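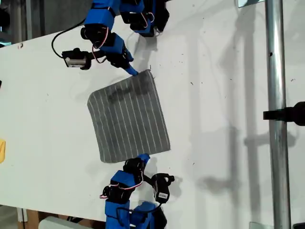 Renting a pair of arms for a month makes more sense than buying them, according to Maribel Usuga, provided the price stays where it is and the parts keep arriving on time.

July
By the Hundville business desk

The arms in question come from Skokine, a small Hundville firm that has begun hiring out its two-armed tabletop kit, the Pandia, to workshops, colleges and laundries that want to try automatic cloth handling before they spend money on it. The hire period is 30 days and the charge is £300, with delivery inside the county included.

The kit uses blue 3D-printed links joined by black servo motors, and each arm carries a small camera module. Customers supply their own table and computer. Skokine says setting up takes most of a morning, and a technician will talk new users through it by phone.

Software for simple jobs comes with the hire. It covers flattening a cloth, folding it in half and moving it to one side. Anything beyond that has to be taught by the customer, who guides the arms through the task by hand and repeats it until the software has enough to work from. The firm advises starting with small square cloths and leaving shirts and towels until later.

Speed is the main complaint so far. Tolentino, a linen service on the east side of town, had a Pandia through the spring and found that a single fold took nearly 31 seconds, far slower than its own staff. It also reported that thin cotton slipped from the fingertips more often than thicker fabric did. The firm has kept the kit on for a second period and is using it on cleaning cloths only.

Skokine has six kits out at present and says more will be ready in the autumn. Replacement fingertips are free during the hire, but a damaged motor is charged to the customer. Hirers who decide to buy can have one month's fee taken off the price.

Bookings are taken by phone or at the firm's counter, which closes at 4.30pm.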